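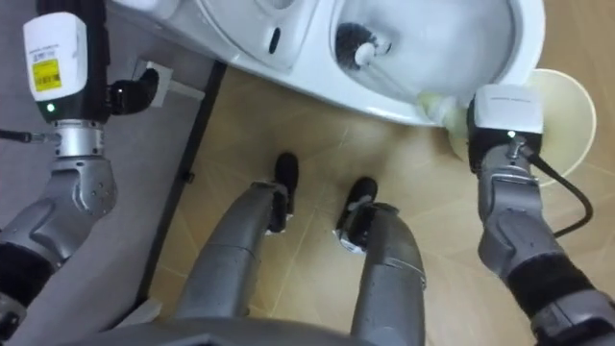

CHEETHAM, June – Tenants at Buvia House will have the last of their old toilets taken out by the end of the month, and the landlord has changed its cleaning advice to go with the new ones.

Lomimia Homes, which runs the nine-storey block, began the replacement work in the winter. All 256 flats are included, along with the two toilets on the ground floor used by visitors and staff. The fitting is being done by Raltus, a plumbing firm that already looks after the building's boilers.

The old toilets had a separate cistern, a pedestal screwed to the floor and a gap at the back that was hard to reach with a cloth. Several tenants had complained of leaks where the cistern joined the pan, and repairs to the older parts were taking longer each year.

The replacements are white one-piece models, with the tank and bowl made together. The base is skirted, so the sides run smoothly down to the floor with no bolts or pipes on show. The flush is a round chrome button on top of the tank, in place of the side lever most tenants were used to.

Zlatko Georgiou, who manages the block for Lomimia, said the change had cut the time spent cleaning the ground floor toilets.

"There used to be a lot of getting down on the floor with an old toothbrush," he said. "Now you can wipe down the side in one go. The part that still wants proper scrubbing is under the rim and round the front, where the rim meets the outside of the bowl. People do the inside and forget that bit."

The new advice sheet is being put through doors this week. It asks tenants to use an ordinary bristle brush inside the bowl and a soft pad or cloth on the outside and the rim. Wire wool, scouring powder and metal scrapers should be kept away from the glaze. Limescale remover may be used, but it should be rinsed off with two flushes and never mixed with bleach.

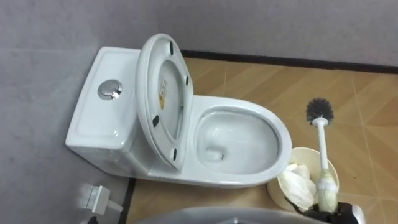 Photo: Lomimia Homes

The seat and lid should both be raised before the bowl is cleaned, so that the bare rim can be reached all the way round. The sheet also asks people to wipe the underside of the lid, going round the small black rubber bumpers. Spare bumpers can be had from the office on the ground floor, and there is no charge for them.

Tenants are asked not to keep bottles or plants on the tank lid, as it has to be lifted off if the flush needs adjusting. Raltus has been called back to several flats where the button was sticking. Mr Georgiou said these had been put right on the same visit and that anyone else with a slow or sticking flush should ring the office before trying to take the lid off themselves.

Some tenants had asked whether they would be billed for the work. Lomimia said there would be no charge for the toilet or the fitting. A charge of £50 will apply if an appointment is missed twice without notice.

The remaining flats are on the top two floors. Fitters will start at 9am each day and the water will be off in one flat at a time. Each flat will be without a toilet for part of the morning, and the ground floor toilets will be open to tenants while the work goes on. Anyone who would find the stairs or the lift difficult can ask for the first slot of the day.

The old pans and cisterns are being kept in a skip behind the block until they are collected on Tuesday. Tenants are asked not to add other rubbish to it. Residents who park along the back wall should leave the two bays nearest the gate clear that day.

Lomimia has not yet decided whether to replace the bathroom basins, which are the same age as the toilets being removed. Mr Georgiou said a survey of the basins and taps would be carried out once the toilets were finished, and that tenants would get a letter with the results.

Copies of the advice sheet in large print are available from the Buvia House office.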